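Irken build notes — Saturday, late start
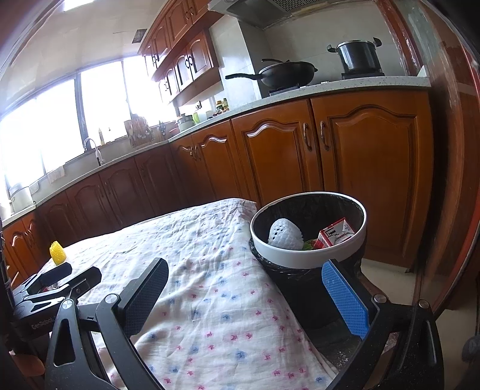

Table and bin, yellow foam net still on the cloth.

Save bug first. Berkay got it again last night on the Pirkell map, same as the testers. You catch a creature, swap it into slot two, walk into the next zone before the autosave icon goes, and on reload the creature is there but with the moves of whatever was in slot two before. Level right, name right, moves wrong. He ended up with a river newt that knew three fire moves and was very pleased with it.

Tried to repro on my machine. Nothing for ages. Then remembered mine loads off the fast drive, so the icon is gone before I reach the gate. Put a two second sleep in the write and got it first try. So it's a race, like Necati said in January and I said it wasn't. Sorry Necati.

What happens — party list gets written in two passes, creatures then moves. Zone change rebuilds the party list from memory in between. Second pass then writes against the old order. Fix is to take a copy of the whole party at the start and write from the copy. Did that. Ran the gate walk until I was bored, no swapped moves. Not calling it fixed until Berkay has had a go on the slow laptop.

Old saves: can't repair them, we don't know what the moves were. Orhun suggests a one-off tutor in the first town who'll reset anyone's moves for free. Fine by me. Needs a line of dialogue, Miyuki to write.

Second thing, the gym in Husau. Still too hard or too boring depending who you ask. Seidu did the whole of it this morning with an under-levelled team and wrote down where he died, which was mostly the third trainer. She opens with sleep, then sleep again, and if the dice are bad you sit there pressing A. No fun. Options we talked through:

Cut sleep to two turns max everywhere. Easy, but then the moth line is useless and people like the moth.
Leave sleep alone, take it off her second creature. My vote.
Put the wake-up berries in the shop outside instead of two towns later. Orhun's vote.

Went with the last two together. Berries now 102 coins, was going to be 100 but the price table does its rounding thing and I'm not opening that today.

Gym leader herself has 877 HP on the last creature, which is a typo of mine from before the rebalance!! Should have been 191. Explains a lot of the feedback. Changed, committed, told the channel, got laughed at.

The puzzle with the sliding floor stays as is. Seidu hates it, Necati loves it, both testers who wrote in got through without hints. Only change is the reset lever, moved next to the door so you don't have to slide all the way back.

Encounter rates. Ran the sim, 2,000 walks through the long grass south of Hoàng, new table. The rare one came up far too often, looked at it for half an hour, and it was the night table being used in the day. The sim doesn't set the clock. Game does. So the table is probaly fine and the sim was lying. Added a clock arg. Haven't rerun it, the build was hogging the machine.

(Note for whoever runs it next: the arg is in hours, whole numbers only, 24 crashes it. Use 0.)

Music — Miyuki dropped in the new loop for the Hoàng ferry. Lovely, but there's a click at the join on headphones. She thinks it's the export and will redo with a longer tail. Old one left in for now. Also the battle theme restarts if you open the bag and close it quickly, which has been on the list forever and is mine.

Sprites: back view of the newt is still facing the wrong way on evolution. One frame. Orhun has it.

15:40 — Berkay back on the slow laptop. Four gate walks, no swap. Then a crash, but a different one, in the berry shop, when you sell the last berry while the cursor is on it. That's the new stock I added this morning, list goes empty and the cursor doesn't know. Clamped it. Same code in the tailor's and the bait shop so did those too, not tested.

Left over
rerun grass sim with clock set, day and night
tutor dialogue, first town
ferry loop, new export
bag / battle theme restart (me, really this time)
sell-last-item in tailor and bait shop
ask Necati if the Pirkell gate needs the fade at all, it's slow and everyone mashes through it

Build is up in the usual folder. Don't use the one from lunchtime, it has the sleep still in the save write and you'll think your machine is dying.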